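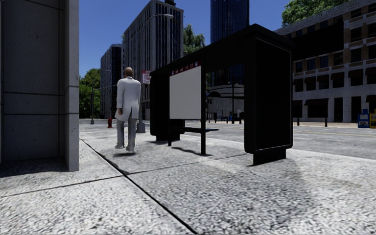

I spend most of my working day on sidewalk delivery robots, and the rules we write for them before they go anywhere near a real sidewalk. All of it starts in simulation. The current rule sheet for the Kustex carrier has 18 entries, and I want to write down the ones that have held up.

Speed comes first. The limit drops to walking pace whenever a person is ahead on the same side. Passing is allowed only if there is clear width left over after the shoulder gap, and if there isn't, the robot follows. Marichka Hutsuliak wanted a horn for this. We tried it in one build and took it out.

Bus shelters get their own entry. The robot keeps to the open side and never goes under the roof, even when the bench has no one on it. It also treats the end panel as a blind corner, so it slows before the panel and again at the far end. The same goes for building corners.

Shadows are not obstacles. It sounds silly to put that in a rule, but our second release braked hard for them, and a robot that stops dead is a hazard to whoever is walking behind it.

Share this post: 18 shares
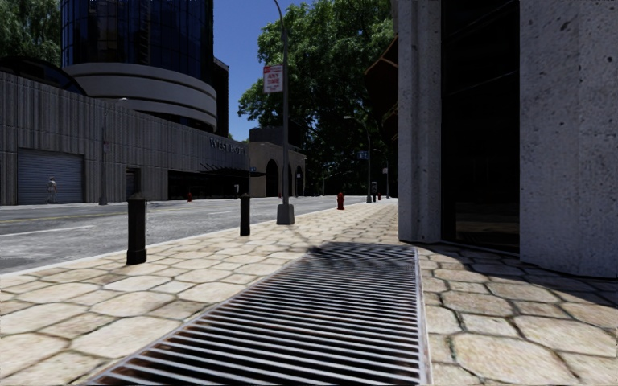
2 min read

Grates took the longest to settle. Our first rule said to avoid all of them, and on a street with bollards and a hydrant near the curb that can leave a very narrow path. The rule now says to go around if the width allows, and otherwise to stop and ask the operator. No crossing with small wheels. Kgomotso Le Roux still thinks a wider wheel would fix it, and she may be right, but the rule has to fit the wheels we have.

Uneven stone counts as a rough surface, so it gets the lower speed too. Hydrants get a fixed gap on every side, and the robot may not park in that gap for any reason, including a low battery.

Before a change to the sheet is accepted, it has to pass 300 simulated trips in daylight and 500 with the sun low. We log every stop along with the rule that caused it. If a stop has no rule next to it, the trip fails. The log is now at nearly 2,200 stops and I read the odd ones myself.

Next up is the entry for doorways, which is still one line long.

3 comments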